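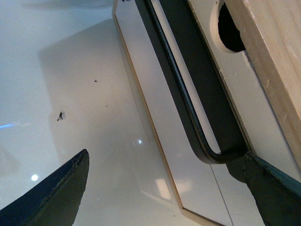
My sister-in-law says white furniture is for people who don't eat toast. She told me so on the phone before I'd even picked a color, and she told me again in February when the boxes were stacked in my hallway.

By – the Stumley Street blog
Posted Monday in Home

E-mail this | Print this

Well, I went glossy white anyway, with black bar handles, and I'm still pretty happy with it! It shows everything, I'll give her that. Every little speck, every crumb, every thumbprint. The ceiling light bounces off the finish too, so at night you get a bright dot staring back at you while you hunt for socks (yes, it's in the bedroom, and yes, I do eat toast in there).

I looked at the Dakero set first, but it was over 1,775 with delivery and I just couldn't. The Clotero one came in 200 cheaper and I liked the handles better – you can hook a couple of fingers under them when your arms are full of laundry.

For cleaning I've gone back to a barely damp cloth and then a dry one. I tried the Manalo spray for a while and it left streaks that drove me nuts. Go easy along the pale edging on the fronts, and wipe behind the handles while you're at it, that's where my dust likes to sit.

Next weekend I'm finally sorting the bottom drawer, the one with all the cords and the spare pillowcases. Wish me luck.

Recent posts
Sock drawer, round two
Do I need a second nightstand?
Curtains I sent back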